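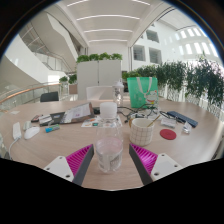

Chapter 4: Clearing a Shared Table

I love a shared work table, and I've made a mess of nearly every one I ever sat at! My first was at Brendale, where Nurhan Ersoy and I sorted survey forms side by side and lost at least one pen a day under the paper. So before we get to shelves and drawers (that's Chapter 5), I want you to look at a table the way she taught me to, by asking what each thing is waiting for. A water bottle with just a little left in it is waiting for somebody to finish it or pour it out. A mug with the stirrer still leaning in it wants the sink. Those are the easy ones, so grab them first. Papers are slower, and I always leave them until I've got some elbow room.

Then there are cables. Oh, cables! I used to pull on whichever end was closest, and you can guess how that went. Now I find the plug first and follow it along with my fingers, and I coil as I go. 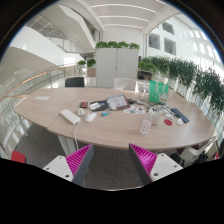
Figure 4.1 Cables, a power strip and a mouse on a shared table.

Try it on your own table before reading on. Give yourself two passes, one for drinks and one for cords, and leave the papers for Section 4.2.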